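The Smallest Kitchen in the House

Norbert Sipos has been fixing up play kitchens for long enough that his neighbors leave them on his porch without knocking. He runs a small toy lending library, Tosia, out of two rooms behind a bike shop, and the kitchens are what families ask for first. By his last tally there were 514 households on the books and a waiting list of 65 just for kitchens!

I went to see him one afternoon in December, and we talked for so long that the tea went cold twice.

"People think kids want the food," he told me, handing me a felt fried egg. "The food is nice. But watch a three-year-old for ten minutes and it's all doors and knobs. Open, close, turn, open again. I had a boy who never cooked a thing. He was only interested in the oven door, and he came back for it every month."

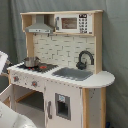 Norbert grew up cooking with his grandmother, and he is wonderfully fussy about layout. He likes a kitchen to be arranged the way a real one is, so that a child who has watched supper being made already knows where to stand. A hood should hang over the burners, he says, and the one over this black stovetop does. He is just as keen on the rounded end of the counter. "That's where the second kid goes," he said. "With a straight end you get a cook and somebody complaining. Give them a curve and you have a restaurant."

I asked what he would never lend out without. A pot, he said right away – a metal one, if possible, for the noise it makes. He buys most of his from a secondhand dealer called Paltus and keeps a crate of spare lids under the desk. Last year the library made 1336 loans, and the lids, he admits, don't always come home.

"I used to send a little note about missing pieces. Then Mrs. Siddiqui down the street gave me a whole bag of jar lids, and the children liked those just as well. So I stopped writing notes."

His other passion is the sink. He'd happily give up a microwave (though the kids wouldn't let him) before he'd give up a faucet with a good tall arch to it. "You can fit a big bowl under there. They wash everything. They wash the bread!"

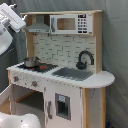
Getting one ready for a new family

Between loans, each kitchen gets an hour of Norbert's time. He goes over the panels with a damp cloth, tightens every screw by hand and runs his palm along the wood to feel for splinters. Knobs get special treatment, and he turns each one back and forth while he talks, apparently without noticing he's doing it.

"If a knob wobbles, a child will have it off by lunchtime," he said. "And then it's a cookie."

He has plans for the spring. A bigger room on the other side of the shop may come free, and he'd love to set up three kitchens in a row and call the whole thing Fesuvico, a name his niece made up for a café that served only soup. She is eleven now and has offered to paint the sign.

Before I left he showed me the order pad she had used, every page of it filled in with pencil. Table four had wanted soup, and so had table five.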